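周二　上午到晚上，断断续续记的

九点二十到的。Zoi Vasilakis 已经在了，昨晚的标定没跑完，她重跑。我先收拾线。左手那把的USB口又松，用扎带固定了一圈，先这样，回头要换座子。

今天目标：把“软面上摆物”这一项的示教录够，晚上之前至少过一遍质检。课程要求是每组交 100 条合格的，我们组到上周为止 34 条，差得有点多。Prodromos Chatzigeorgiou 说别的组也没交齐，不管他们。

任务定义（贴墙上那张纸太旧了，重写一遍）：
双手操作。起始状态物体散放在软面上，结束状态物体归到指定容器里。蔬果都用小件，不许推，不许拖，必须抬起来再放。两只手都要用到，单手完成的不算。一条里掉两次以上作废，掉一次可以捡，捡的过程也保留，不剪。

十点。第一批录了几条，全废。原因：我忘了开左边的时间同步，两路对不上。Zoi 看了一眼波形就看出来了，我还在那儿查夹爪编码器。以后开录前先拍一下手，两边爪子同时合一次，看峰值。写进流程里，别再靠记性。

流程改成：
一、上电，等指示灯稳
二、两爪全开全合，重复两次
三、两爪同时合一次做对齐标记
四、报编号（念出来，录音里要有）
五、开始
六、结束后手停住不动，数三下再停录

第六步之前老是漏，结果末尾轨迹带一截乱甩。Plullwood 那个脚本裁不干净，它靠速度阈值判断，甩得慢的就混过去了。

十点五十。指垫换成新的一副，Perkero 寄来的，带棱纹。旧的那副边上已经翘了，捏小圆果子的时候会打滑。新的这副手感偏硬，合到底的时候零点跟原来不一样，所以必须重新标零。标零之前录的那一条单独标出来，别混进去。螺丝拧的时候没用扭力螺丝刀，手拧的，下午要复查一遍有没有松。

关于软面：这次不用实验台了，去床上摆。台面太平，录出来的数据到了 Skitholm 那边的评测里，一碰到织物就不行，抓取高度全偏低，指尖直接往布里扎。上次讨论时大家都同意加软面，但谁也没写具体怎么加。我的想法：布料要有褶，每五条重新揉一次，不要铺平。反光的料子也要有，深度估计在反光上会跳，这个正好要练。

Zoi 不同意每五条揉一次，她觉得应该每条都揉，不然同一个褶皱重复出现，模型会记住。争了一会儿，按她的来。费时间，但她说得对。

中午没怎么吃。Prodromos 带了面包过来，顺便把 Makris 的转接件带来了。转接件孔位差了一点点，装不上，他拿回去锉。今天用不了，继续用旧的。

一点半到三点，连着录。记几条现象：

圆的小果子，从正上方下爪最稳，斜着进去容易把它挤跑。挤跑一次就滚到褶子里，很难再夹出来，爪尖会连布一起夹住。夹到布的要松开重来，不要硬扯，硬扯的那条布整个被带起来，后面的物体全挪位了，作废。

长条的（胡萝卜）夹中段，不要夹尖。放盘子的时候先让粗的那头着盘，再慢慢放下来。松爪要慢！松快了会弹。

叶菜最烦。夹叶子会滑，夹梗可以，但是梗散开的时候只能夹住两三根，剩下的留在原地。讨论结果：散了算部分完成，单独记一类，不直接扔掉。Zoi 去改标签表，加了一栏。

盘子边缘是个问题。指背会蹭到盘沿，在布上一蹭盘子就转。转了不要紧，别翻就行。

两把手持的互相挡。左手那把老往中间伸，右手这路相机里就有一大块黑的。试了左手退后一点，肘抬高，好一些，没完全解决。评测的时候遮挡也是有的，留着也行，但是不能每条都挡同一个位置。叫 Prodromos 操作时注意换站位。他惯用左手，录出来的跟我们俩的差别很明显，轨迹绕一个大弯。留着，多样性。 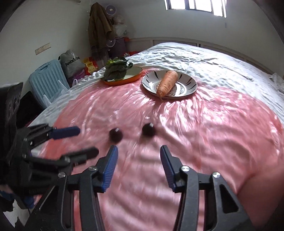 开爪，准备取深色小圆果。胡萝卜在盘里，叶菜在橙色椭圆盘上

三点四十。复查螺丝，右爪连杆上有一颗松了，左爪没事。上了一点螺丝胶，等干的时候整理编号。发现有两条编号重复，听录音核对了，是我念错，第二条改成后缀b。

四点多，光线变了，窗那边进来的光很亮，自动曝光来回跳。锁曝光之后暗处有点糊但能用。锁之前的那几条先不删，问过助教再说。记得问！上次就忘了。

数据量粗算：一条按现在的长度，插值之后不到 1,000 帧。太长的（超过一分半的）要看看中间是不是在犹豫，犹豫的那种 Plullwood 质检会打低分。我觉得犹豫也是信息，不过分数是分数，先按规矩来。

五点半过质检。跑了两遍，第一遍路径写错，读的是上周的目录，还奇怪怎么通过率这么高。第二遍才是今天的。不合格的主要三种：同步标记不清楚、末尾没停住、夹到布。第一种基本都是上午的，下午好很多，说明流程改得有用。

未解决的：
左爪USB口，换座子，不能老靠扎带
转接件等 Prodromos 锉好再试
指垫零点，换垫前后差值没有写进配置文件，现在是手动补的，容易忘
叶菜那一类到底给不给算进总数，问助教
曝光那几条，同上
两个人同时在旁边说话会盖掉念编号的声音，要么闭嘴要么打字

明天 Zoi 先来，我有课，下午才到。她录右手主导的，我到了之后录左手主导的，轮换，免得全是一个习惯。布换一块别的颜色，最好再找一块不反光的做对照。盘子也换换，老是那一个。

电池还剩 4 块满的，其余在充，充电器红灯那个口不要用，接触不良。

补：Prodromos 走之前又录了一条，没登记，编号他发群里了，明天补进表里。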